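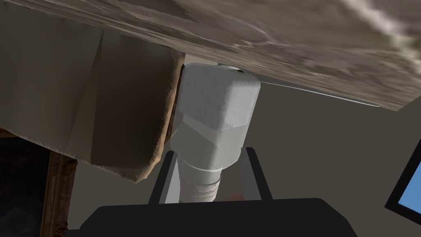 ## Open lab at Hirkden, June 2021

Typing this on the train back so excuse the state of it. It was a Tuesday, doors at one, and we got there late because the 19 bus goes the long way past the reservoir. Missed the welcome talk. Caught the end of the slides, a lot of arrows.

Quick background for those who didn't come. Plornano is the student robot project at Hirkden. Robot with two arms, household chores, all done in simulation for now. The competition they're aiming at is Drastow, in December, and the first round is sim only, so no hardware to break. Entry is 50 dollars per team plus whatever you spend on computer time.

What we came to find out: could our club do the same thing with the machines we've got. Short answer, probably, with a smaller kitchen.

## The driving desk

One desk, one big monitor, a pair of hand controllers on springs. You get a camera view from right behind the fingers and that's most of what you have to go on. Much harder than I thought. You lose all sense of where the floor is -- and every object seems closer than it is until you've gone past it.

I had two turns. First turn I spent the whole time going up when I wanted to go forward. Second one was better, got the fingers either side of a white block that looked like a sponge, with a fork lying across just behind it. Palm of the gripper hides the bottom of whatever you're going for, so you're guessing at the last bit. The students say you stop noticing after a week. Not sure I would. 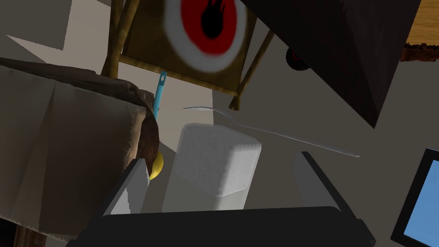 Scoring is out of 100 and you need 70 to go through. Time counts, drops count, and bumping furniture counts double, and that was the rule everybody at the desk was complaining about. Their best practice run is 82. They were proud of that and fair enough. They also showed us a bad one, arm folded up behind itself like a deck chair, and the log that went with it, pages and pages.

Things I wrote down:

- every run gets saved, good or bad, with a one line note from whoever drove
- new drivers do reaching only, no closing the gripper, for the first session
- they swap textures and move stuff between runs so people can't learn the room by heart
- their physics settings live in one file called ekpo (Ekpo is also the name of the old laptop it came from, confusing)
- friction was wrong all winter and they didnt notice

Didn't get to ask about the learning side, where the robot does it without a driver. There was a poster. I took a leaflet insted.

## Two arms at once

Last part of the afternoon was the wide view, from up on the robot's body, looking out over the room. Wood floor, paintings on the walls, a long marbled counter down the right. The whole thing sits at a heavy tilt and you do get a bit seasick. Both arms in sight, the right one reaching over to a gray tray on the counter. One person per arm is allowed in practice, but at Drastow it has to be a single driver for both. So they're training for that now and dropping the pairs.
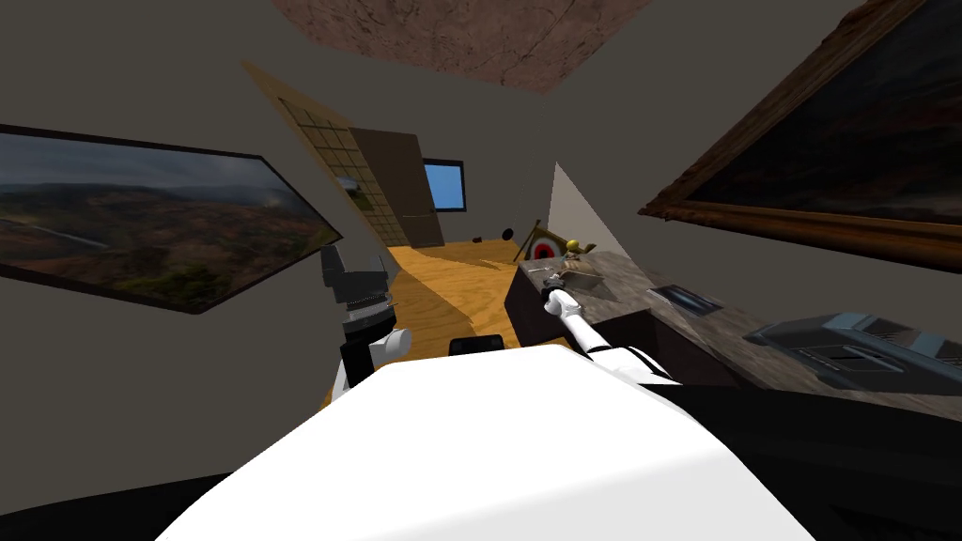 Comment from Drastow: Small correction on the rules. Pairs are still allowed in the first round, it's only the final that needs a single driver. Bumps do count double in both. Clubs that want to try the practice room before signing up can write to us and we'll send the files.

Thanks, noted, will pass that on at the next club night. Still need someone to find out if the files run on the old desktops in our back row. And whoever has my leaflet, I want it back.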